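**From the Norkthorpe Food Co-op newsletter, 30/06/2024**

## Fruit at home: what keeps, what doesn't, and where to put it

Members have been asking at the counter how to store fruit now that the warm weather is here. Safta Pop, who orders our produce, wrote most of the notes below. They cover the fruit we sell most and a few we only carry for part of the year.

The first thing to know is which fruits keep ripening after they are picked. Apples, pears, persimmons, peaches, plums, bananas, mangoes and avocados all do. You can buy them firm and let them come along on the counter. Oranges, lemons, limes, grapes, cherries and berries do not. They are as sweet on the day you buy them as they will ever be, and after that they only dry out or spoil.

The second thing is ethylene, a gas that ripening fruit gives off. It speeds up whatever is sitting nearby. Apples give off a good deal of it, and so do ripe bananas. If you want a hard avocado ready for tomorrow or the day after, put it in a paper bag with an apple and fold the top over. If you want your lettuce to stay green, keep the apples in a different drawer.
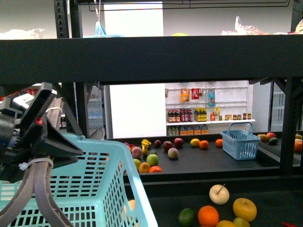 Most refrigerators have two drawers with a small slider on each. The slider opens or closes a vent. Closed means more moisture stays in, and that suits greens, carrots and herbs. Open lets moisture and gas out, and that suits apples, ripe pears and grapes. If yours has one drawer only, use it for the vegetables and put the fruit on a shelf in an open bag.

Do not wash fruit before you put it away. Water left on the skin brings on mold, and berries are the worst for this. Rinse what you plan to eat right before you eat it. Cherries can go in the fridge with the stems on.

**Apples.** Fine on the counter for a week, and much longer in the cold. Check the bag every few days and take out any with a soft brown spot. The soft ones make good sauce. The fall varieties keep longer than the early summer ones, which go mealy fast no matter what you do.

**Pears.** A pear ripens from the inside out, so by the time the middle feels soft the core is past its best. Press gently next to the stem. When it gives a little there, eat it or move it to the fridge, where you will get a few more days.

**Persimmons.** These come in the fall, but people ask all year. The flat, squat kind can be eaten firm, like an apple. The pointed kind has to be very soft, almost like jelly, or it will dry out your mouth. Leave the leafy cap on until you are ready to cut.

**Oranges and limes.** A bowl on the table is fine if you go through them in a week. Otherwise put them in the fridge. Limes turn yellow and hard at room temperature faster than most people expect. If you have too many, squeeze them and freeze the juice in an ice cube tray. Two cubes is enough for most recipes.

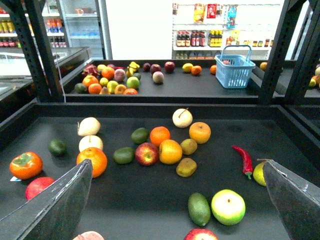
*Persimmon, apple, limes, pears and orange on a black tray.*

**Stone fruit.** Set peaches and plums stem side down on a towel with space between them. Cold stops them from ripening and can leave the flesh dry and woolly, so wait until they smell ripe before they go in the fridge.

**Melons.** Whole on the counter, cut in the fridge. Scrub the rind before you put a knife through it.

### Prices and suppliers

The Bogdan orchard had a late frost in April and lost part of its plum crop. We expect a short season and a higher price per pound. The apples were not hurt as badly. We will bring in plums from Celen to fill the gap, and the shelf tags will say which farm each lot came from.

The half-bushel boxes are back. We have 53 of them, and they can be reserved at the counter with a $2 deposit, returned when you bring the box back flat. Please do not leave empty boxes by the side door. 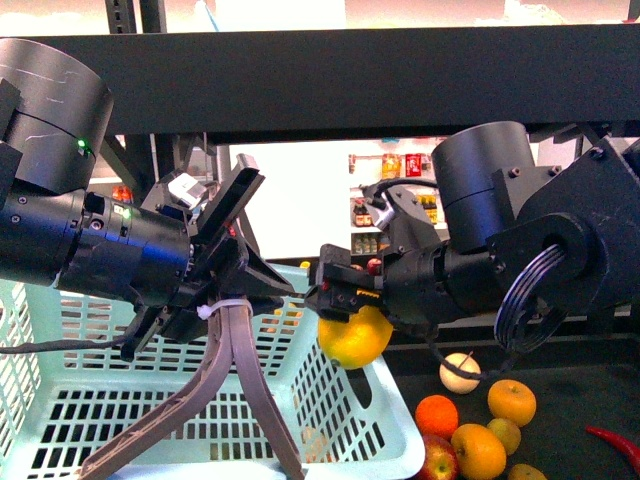

Bruised and undersized fruit is now sold by the bag in the bin next to the scale. It is good for jam, pies and smoothies, and it moves quickly in the morning. Since April we have sold 340 bags this way that used to go to compost.

### A recipe for tired apples and pears

Peel and core six pieces of fruit, any mix. Cut them into chunks and put them in a pot with half a cup of water, a spoonful of lime juice and a pinch of salt. Cover and cook on low until soft, stirring now and then. Mash with a fork. Add sugar only after you taste it. Cinnamon is fine, and so is a little fresh ginger. It keeps five days in the fridge and three months in the freezer.

### Also this month

Zulness yogurt will be out of stock until the new delivery schedule starts. The plain goat yogurt on the same shelf is a fair substitute.

Bring back your glass jars. We are short of the quart size and could use 100 more before pickling season. Lids are welcome if they are not rusted.

Questions about produce orders can be left for Safta in the notebook at the register.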